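Dovdale Allotment Society

Minutes of the autumn members' meeting, Fri 23 November, held in the back room at Wavwood

In the chair: Celeste Huenchumán
Minutes: Cor Wuyts
Apologies were read out from the Rozīte family, who are away until the new year and send their love to everybody on the lower path.

1. Welcome and minutes of the last meeting

Celeste welcomed everyone, especially the new plot holders, and thanked those who had walked up in the rain. The minutes of the March meeting were agreed after one correction (the hosepipe under item four was lent to the Society and should not have been recorded as a gift). Cor apologised for the mix-up and has written to the lender.

2. Water

There was a long and good-natured talk about the water bill, which came to 700 pounds for the season and is higher than any of us would like. Several members felt the leaking standpipe by the top gate must have had a hand in it. A plumber has been to look and will send a price. In the meantime would everybody please turn that tap off firmly, and then give it another little push for luck. It was agreed that the supply will be shut off for the winter after the first hard frost, and a note will go up on the gate the same day.

3. The waiting list

We have 14 names waiting and two plots coming free. Celeste suggested splitting the larger one in half, as was done with the old Tikum plot, and that has turned out very happily for both sides of the rhubarb. There was some worry about where the shared path would run. Agreed by show of hands to split it, with the path along the hedge side.

4. Seed order

The joint order is open again and forms are at the back of the room. Last year we bought 183 packets between us and the discount was well worth having. Members asked for more climbing beans and fewer radishes. On aubergines there were two camps: those under glass had a lovely crop and want the same variety again, and those who tried them outdoors would rather not talk about it. Cor will put both an early and a late sort on the form and people can please themselves. 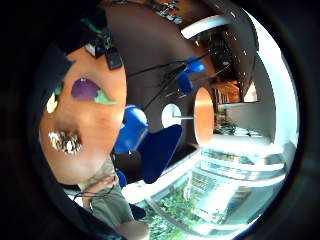
A purple toy aubergine with its green top, on the round table.

Forms should be back with Cor before Christmas, with names written clearly, please, and plot numbers too if you can remember them.

5. The shed roof

The felt has gone at the north end and the mower is under a tarpaulin. We have one quote so far, for 3,000 pounds, and there was a general drawing-in of breath. It was felt that a second quote would be wise, and that we might do the clearing out ourselves to bring the price down. Celeste will ask two more roofers and bring the figures to the next meeting.

6. Any other business

A wheelbarrow with a green handle has been left by the compost bays and would like to go home. Bonfires are allowed again on weekday evenings, with a kind thought for the neighbours' washing. Warm thanks were given to all who made soup for the open day.

The date of the next meeting will be pinned to the noticeboard. The meeting closed at ten past nine and most people stayed for tea.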